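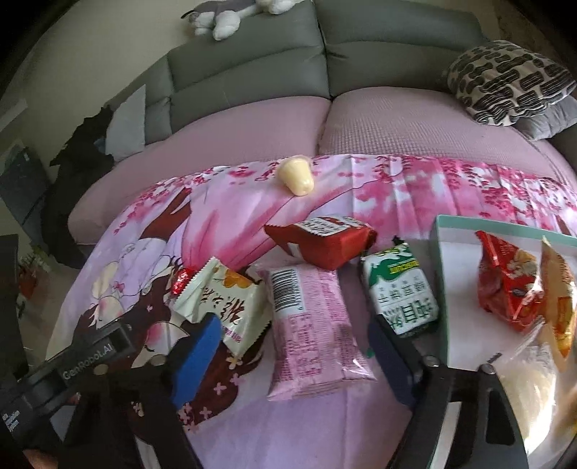 Vesela Grgić cleared the sofa at 7 in the evening. The procedure was fixed: food first, then cloth, then the dog.

It was a husky by her classification. Her brother had it down as a wolf. The matter had been open since October.

She read the weight on each snack package and entered it in the Forsyth ledger. One was 40 grams. One was 100. The red one she weighed herself, on the kitchen scale, and got a figure she did not like. She weighed it again.

The blanket was shaken once and folded in quarters, blossoms inward. The black clothes on the armrest went to the machine at Grulter Street, cold cycle, 200 coins' worth of patience.

When she came back the husky was on the floor.

She returned it to the backrest, on its side, head to the left. Then she opened the ledger and wrote down the time.

Recent stories
The Clutesell Inventory
Kullomex, Second Shift
A Drawer With No Key
Tare Weight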